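About Casetti

Casetti is a clock and barometer repair shop in a former butcher's at the bottom of a hill, and we have been here long enough that people have stopped coming in to ask for sausages.

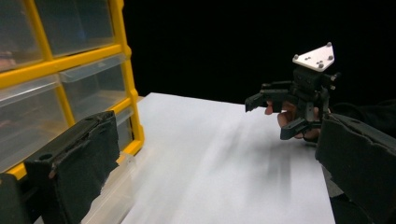
The business was started by Ottilie Plattner, who had trained as an optician and got bored of eyes. Her first customer brought in a mantel clock with a wedding inscription and a dead mouse in it. The clock runs to this day. Ottilie took it as a good omen and signed a lease the same week, without reading the part about the drains.

Līga Bite joined two years later to answer the phone. She now does all of our barometers, most of our carriage clocks and none of the phone, so please email. If you must ring, ring in the afternoon and let it go a while.

What we work on

Mechanical clocks of any age: mantel, wall, longcase, carriage, cuckoo. Aneroid barometers and barographs. Music boxes if they're small and you're patient. We don't do watches. There is a perfectly good watchmaker up the hill and we'd like to keep getting his cuckoos. We don't do quartz movements either, although we'll happily sell you a battery and look disappointed.

How it works

Bring the clock in, preferably with the pendulum off and wrapped separately in a tea towel. We'll give it a look on the spot and send you a written quote within a fortnight. Nothing gets taken apart until you've said yes. An ordinary clean and service on a mantel clock starts at $600, and a striking longcase starts at $900. Quotes cost $50, which comes off the bill if you go ahead and goes towards biscuits if you don't.

Our waiting list is long. It moves at the pace of two people who won't be hurried, one of whom also does the books. Every repair carries a 2 year guarantee, void if your brother-in-law has been in there with the WD-40.

Colour and finish on old cases we leave alone. If you want Grandad's clock to look new, we can recommend a French polisher, and we'll try not to sigh while writing down the number.

House calls

Longcase clocks hate travelling, so we come to them. We cover the town and most of the valley, and Līga will go further if there's a decent bakery on the way. Please clear a path to the clock and tell us about the dog beforehand — all of the dogs, if there are several.

Visiting

We're open Tuesday to Friday, nine till four, closed for lunch whenever lunch happens. Parking is round the back, next to the old coolroom door. We close for two weeks every April, when Ottilie goes camping somewhere without a clock.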